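家里客厅双臂台架:透明瓶子怎么认,两只夹爪之间怎么递
版块:自制与改装 > 机械臂
浏览 625

楼主 螺距零点八
发表于 2025-05-12

台架搭起来有一阵了,一直放在客厅,没有别的房间可用。前面的机械部分在老帖里说过,这帖只记抓取和递瓶子,顺便问几个问题。

基本情况:左右两条臂,末端是连杆式夹爪,腕上各有相机。上位机是一台旧台式机,标定用 Haruna,版本没升,升了以后坐标系命名会变,我的脚本要全改。臂和上位机之间走一块 Gindden 转接板,469 块买的,二手。接线我重新做过一遍,原来的线在腕部弯得太急,转到某个角度会丢包,换成软线以后没再报错。

要做的事分成几步:认出桌上的透明容器,夹起来,交给另一只夹爪,再放回去。不求快,能稳定重复就行。

目前卡在第一步和第三步。第一步的情况先放图。桌面很亮,窗帘的颜色整片映在上面,一条一条竖着的,透明小罐立在那里,罐壁的边缘在画面里断断续续。里面放了一个红球,位置基本靠它定。 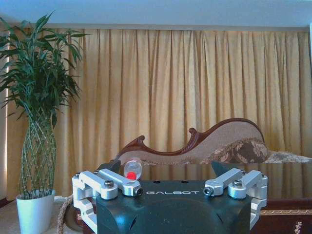
一、识别这边试过的办法

先用深度。透明罐的深度值基本不能信,有时候是空的,有时候读到后面去了。桌面反光的地方也有空洞,两种空洞混在一起,分不开。

再用颜色。红球在这个环境里很好找,家里窗帘是黄的,家具是深红棕的,阈值收紧一点就不会误认。问题是球不一定在罐子正中间,滚到一边,算出来的中心就偏。夹爪张开的余量能吃掉一部分偏差,吃不掉的时候指尖会先碰到罐壁,把罐子推走。

现在的做法是红球给粗位置,再在它上方的区域里找罐壁高光,两边的高光取中线。白天可以,晚上开顶灯以后高光变多,中线会跳。

二、递瓶子

小罐太轻,练递接不合适,换成带标签的塑料水瓶。标签是红的,好认,瓶身也有分量。一只夹爪夹住标签那一段,另一只从下面接。难的是下面那只什么时候合拢、上面那只什么时候松开。我现在是按固定延时写的,知道这样不好,想听听大家怎么做。

另外指垫要不要换?原装的指垫前端比较尖,我怕夹薄壁的东西会压出印子。

2楼 铝屑满地

先说桌子。你这个桌面就别跟它较劲了,铺一块哑光桌布,或者切菜用的软垫,深度空洞至少少一半的来源。识别算法写得再好,也是在给桌面擦屁股。

3楼 半桥驱动

不同意楼上。家里的桌子就是亮的,铺了布能跑,撤了布就不能跑,那这套东西以后拿到别人家还得带着布去。楼主要是只想拍个成功的视频,铺布没问题,要是想真的在家里用,就应该在亮桌面上调。

4楼 铝屑满地

谁说要一直铺了。调试分步骤,先把变量减掉,递接流程走通,再把布撤了单独调识别。两个问题搅在一起调,出了错都不知道是哪边的。

5楼 螺距零点八(楼主)

布可以先铺着调递接,这点我接受。识别还是想在原来的桌面上做,两条线分开走。

补充一下,臂的底座和桌子没有固定在一起,桌子被碰过就要重新找桌面高度。我在 Haruna 里加了一步,每次开始前用指尖轻触桌面取高度,取三个点拟合平面。这一步在布上会不准,布有厚度还会陷,所以铺布以后要另存一套参数。

6楼 回零失败

透明物体我做过。偏振片可以试,买一片摄影用的裁小,粘在腕部相机前面。桌面的反光会压下去很多,角度要自己转着找。缺点是画面变暗,曝光得拉长,臂动的时候会糊,所以要停下来再拍。

7楼 半桥驱动

偏振片对着桌面斜看有用,接近竖直往下看的时候效果很差。腕部相机跟着手一直在转,角度不固定,有用没用要看姿态。不是说不能用,是别指望它解决全部。

8楼 回零失败

对,所以我只在一个固定的观察位拍。到观察位,停,拍,算完再走。楼主现在是边走边算吗?

9楼 螺距零点八(楼主)

现在是边走边算,每一帧都更新目标。你这么一说,中线跳得厉害可能就是更新太勤,某一帧高光找错了,目标跟着跑。今晚改成观察位拍一组,取中值,再走过去。

10楼 车床旁边的凳子

我们在 Groltano 那个共享工坊里也有一套双臂,桌子是水磨石的,没有这个反光问题,但是顶上日光灯很多,罐子上的高光一排一排的。后来的办法很土:在机械臂旁边立一块深色板子,让罐子的背景变成暗的,罐壁边缘就清楚了。

你家背景全是窗帘褶子,一亮一暗竖着排,跟罐壁边缘的方向是一样的,边缘检测当然难受。换个观察方向,让背景落在没有褶子的地方,可能比改算法省事。

11楼 螺距零点八(楼主)

这个有道理。从另一个方向看过去是柜子,东西多,不过颜色深。我试一下,先不动窗帘。

12楼 铝屑满地

柜子上东西多更麻烦吧,有小摆设有植物,误检会上去。

13楼 车床旁边的凳子

裁一下区域就行。桌面高度都拟合出来了,桌面以外的全扔掉,后面有什么都不影响。

14楼 六角扳手少一把

说指垫。原装的别扔,用来夹硬的东西挺好。夹薄壁塑料瓶可以套一层硅胶,Burham 出的那种软硅胶片,一包 89 块,自己剪。粘的时候先用酒精擦,压一晚上再用。我没用双面胶,用双面胶的夹几次就会搓歪。

套了以后指尖变厚,零位要重新标,不然闭合的时候电流会一直顶着。

15楼 半桥驱动

硅胶垫对透明瓶子还有个坏处,摩擦太大。放手的时候瓶子会被粘着带一下,本来站得好好的,一松手就倒。递接的时候也一样,上面那只松开会把瓶子往一边拽。

16楼 六角扳手少一把

松手慢一点,两边手指同时退就不会拽。拽歪是因为瓶子没在两指正中间,一边先离开一边后离开,跟垫子关系不大。

17楼 半桥驱动

正中间是理想情况。楼主前面刚说了中心会偏。

18楼 螺距零点八(楼主)

两位说的我都试一下,先只给下面接的那只套硅胶,上面那只不套。上面的要松得干脆,下面的要抓得住。

递接的位置也定了一个。上面那只从右上方伸过来,竖直夹着瓶子标签那段,瓶底对着下面那只夹爪两边连杆中间的空当,下面那只张开等着。
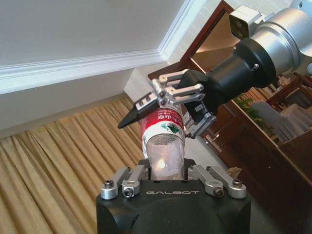
第 2 页 / 共 2 页

19楼 回零失败

看图,瓶底离下面夹爪的壳很近了,你合拢之前有没有做高度限位?瓶子再往下一点就顶到壳上了,腕部要吃力。

20楼 螺距零点八(楼主)

限位有,在软件里写的,硬的没有。下面那只的壳顶面当成一个平面,瓶底不许越过去。瓶子长度是手量以后填进配置里的,换瓶子要重新填,这点不好。

21楼 回零失败

可以用电流找。上面那条臂慢慢往下放,电流一上来就停,再退一点,这样不用填瓶长。前提是速度要很慢,阈值设低。塑料瓶底有弹性,会缓冲一下,电流上得不陡,所以别用陡升去判断,用绝对值。

22楼 铝屑满地

不建议拿瓶底去顶夹爪的壳,壳上面就是连杆的转轴,哪天瓶子斜了,瓶底卡在连杆和螺丝头之间,一合拢就别住了。要探就去探桌面,在桌面上量出瓶底到夹持点的距离,记下来再过去递。

23楼 回零失败

嗯,探桌面更好,我那个说法收回。反正他已经有桌面平面了。

24楼 螺距零点八(楼主)

好,流程改成:夹起之前先在桌面上记夹持点高度,减去桌面高度,得到瓶底到夹持点的距离,递的时候用这个数。配置里的瓶长删掉。

再问一下固定延时怎么换。我的夹爪能读到开度,也能读到电流。

25楼 半桥驱动

状态机就可以。下面的夹爪合拢,开度不再变化,电流到设定值,保持一小段时间,三个条件都满足才允许上面松。上面松开以后,下面的电流会变,变化太大就说明瓶子在往下掉或者歪了,立刻再夹紧一点。任何一步超时就回到上一个状态,上面那只不许松。

两条臂用同一个时钟。你那块 Gindden 转接板是两路分开还是一路串的?

26楼 螺距零点八(楼主)

串在一路上。

27楼 半桥驱动

那读状态会有先后。先读下面的,再读上面的,松手命令放在下一个周期发。别在同一个周期里读完马上松。

28楼 六角扳手少一把

一路串着跑两条臂加两只夹爪,总线够用吗?我当时就是这么接的,后来拆成两路了。

29楼 螺距零点八(楼主)

目前够,臂的刷新压得比较低,夹爪只在动作的时候读。真不够再加一块板子,预算上不太想加。

30楼 车床旁边的凳子

瓶子里有水没有都要试。满瓶、半瓶、空瓶,夹持力差得挺多。空瓶夹重了会瘪,瘪了以后直径变小,上面一松,下面就夹不住了。我们那边最后是每次先轻夹,往上提一点点,看滑不滑,滑了再加力。

31楼 铝屑满地

顺便说一句,练的时候把瓶盖拧紧,桌子下面别放插线板。

32楼 螺距零点八(楼主)

插线板已经挪到沙发后面了。

更新一下进度。观察位加中值改完了,晚上开顶灯,中线不跳了,红球滚到边上的情况还是会偏,要再处理。观察方向换到柜子那边,区域裁掉以后没有误检,罐壁边缘比原来清楚。偏振片还没买。

硅胶垫剪好粘上了,在压着,明天重新标零位。状态机写了一半,超时回退那部分先写的。

33楼 回零失败

红球偏的问题,你既然能找到罐底在桌面上的那一圈,就用罐底,不要用球。球只用来告诉你罐子在哪一片。

34楼 螺距零点八(楼主)

罐底那圈和倒影连在一起,分界不明显。我先在铺布的情况下试罐底,能行再撤布。

35楼 半桥驱动

最后还是铺布了。

36楼 铝屑满地

4楼说过的。

37楼 螺距零点八(楼主)

布只铺到罐底调完。参数两套分开存,文件名后面加了标记,免得读错。状态机跑通以后我把代码贴上来,Haruna 的标定步骤也一起写,有用旧版的可以直接拿去改。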